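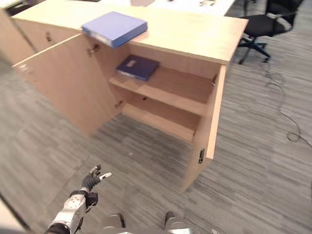

Soledad Orellana asked at the end of the last class why a binder should ever be stored flat, when everyone is taught to stand files upright. The short answer is that it depends on the shelf and on how full it is.

Office Records and Storage, Unit 6
Larnville Evening Program
Handout for January 12, 2023

Flat or upright

A binder standing alone leans. The rings pull on the top holes and the sheets sag toward the bottom corner. With a full row on either side it stays straight. With only one or two binders to a compartment, lay them flat, label up, spine toward the door.

Do not stack more than three. The Storncombe office had stacks of up to 200 mm in October and the bottom covers had bowed.

Two-door cabinets

Open both doors before you move anything. A binder pulled out past a half-open door catches on the hinge side. Check the lock too - a bolt left turned out will hit the other door when you close it.

One shelf gives two compartments. Use the upper one for the binder in current use and the lower one for boxes and heavier items. If the lower one is empty, leave it empty until something belongs there.

The top of the cabinet is a place to set a binder down while you work. It is not storage. A binder left there should go inside before the doors are locked, and no part of it should stick out over the doorway.

Labels

Small white label, near the top of the cover. Write the series number first, then the name:

244 Lirard, leases
813 Clegg, service records

Color is a help for finding things but do not rely on it. Two blues look alike in a dark compartment.

For next time

Pick one cabinet at your workplace. List what is in each compartment, what is on top, and where each item should go. One page is enough. Bring the key list if your office keeps one.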